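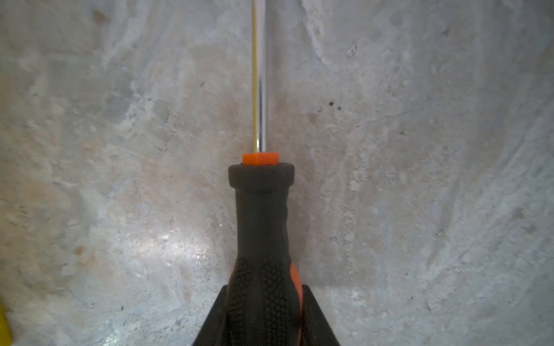

Putting the screwdriver away: Zbigniew Czerwiński on what two arms can and can't do yet

Zbigniew Czerwiński has spent most of his working life around tools. He ran the repair counter at a hardware store in Loltmont for years before he moved to Metska, where he now leads a small group that tries out robot arms on the kind of chores people do without thinking: clearing a counter, emptying a drawer, putting a screwdriver back where it goes.

We met on a Tuesday, before the shop floor got busy. I asked him the question everybody asks. Can a machine do the chores yet?

"Some of them, some of the time," he said. "If you want a yes or a no, it's no. I wouldn't leave one alone in my kitchen."

His group works with pairs of arms fixed to a rail at the front of a tiled bench. The tiles and the marble pattern are there to look like a kitchen or a utility room. Czerwiński asked for them after an earlier bench, plain white, gave results he didn't trust.

"On the white bench everything stood out. Then we tried the same job at a customer's shop with a speckled counter and it fell apart. So now we practice on a speckled counter." 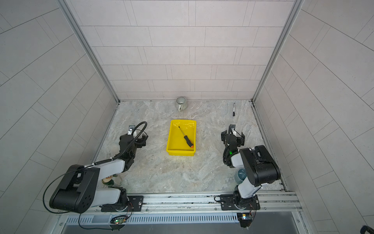 The bench at Metska, with a screwdriver in the yellow tray.

The tray job sounds simple. Pick up a screwdriver, put it in a tray, let go. A new hire at the repair counter would learn it in no time, he said, and would never be told how hard to squeeze.

"The handle is the easy part. It's fat and it's rubber. But where you hold it matters. If you grab near one end, the other end swings down. A person feels that and changes the grip. The arm has to be taught that the swing is a problem."

He keeps a notebook of tries. For one version of the task the group recorded 800 of them, and 285 ended with the tool in some place other than the tray. I said that seemed like a lot.

"It is a lot. If I dropped that many at the counter, I'd have been let go. But look at what went wrong. Most of those were the same two or three mistakes. Those you can work on. It's the odd ones that bother me."

The odd ones include a tool set down across the rim of the tray and a tool let go too early. In one case an arm placed a marker in a mug when it had been asked to leave the mug alone. He told that story without smiling.

Speed is the other complaint he hears. Martens, a chain of rental shops that pays for part of the work, wants returned hand tools sorted overnight. Its managers came to see a run in March and one of them timed it on his phone. The arms took 42 seconds to move a single tool.

"He said his nephew could do it in 2. I said fine, but your nephew wants to go home at night. He had a point, though. I don't argue with it."

I asked whether being slow matters if the store is closed anyway. He thought it mattered less than people say. A slow machine that gets it right can work through a bin by morning. A slow machine that gets it wrong leaves a mess for the person who opens up.

"That person is who I think about. She comes in, she has customers waiting. If she has to check everything the machine did, then she has two jobs."

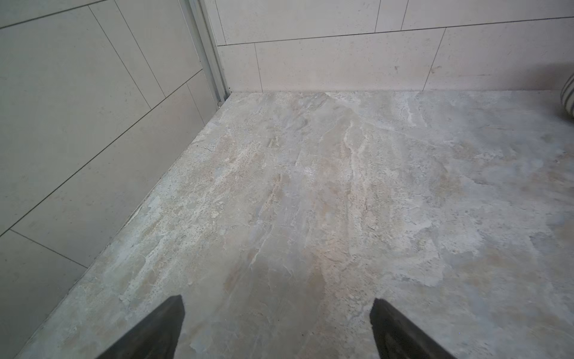
Page last changed: March

Part of the trouble is seeing. Each gripper has its own close view of the bench, and close views leave things out. With the fingers open over a patch of counter, Czerwiński said, there may be plenty of stone and tile to look at and only a sliver of anything you could pick up.

"You and I turn our heads. We remember the cup was over there. The machine has to put that together from what it's given, and stone like this is busy. Veins, little dark spots. Is that a crumb or is that the counter?"

Wiping is on the list for later. So is folding, which he calls a different trade. His group uses a planning program named Tastulach to break a chore into steps, and he is lukewarm about it. It writes good steps, he said, but it doesn't know when to stop and ask.

What would he trust the arms with today? He took a while to answer.

"Sorting, if the bin has the same tools every day. Putting one thing in one tray. Nothing with a blade, nothing with a full cup. I'd keep the cups empty."
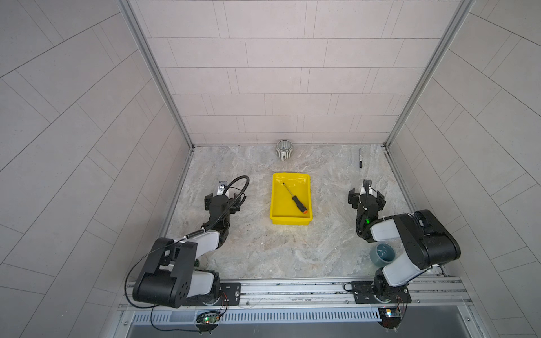
Two arms, one tray: the bench seen from above.

He doesn't think two arms are always better than one, either. For a screwdriver, one is enough, and the second mostly has to stay out of the way. The pair earns its cost when something has to be held still, such as a box being opened or a jar with a tight lid. The jar is next on the schedule.

I asked if he has any of this at home. He has a dishwasher, he said, and he loads it himself.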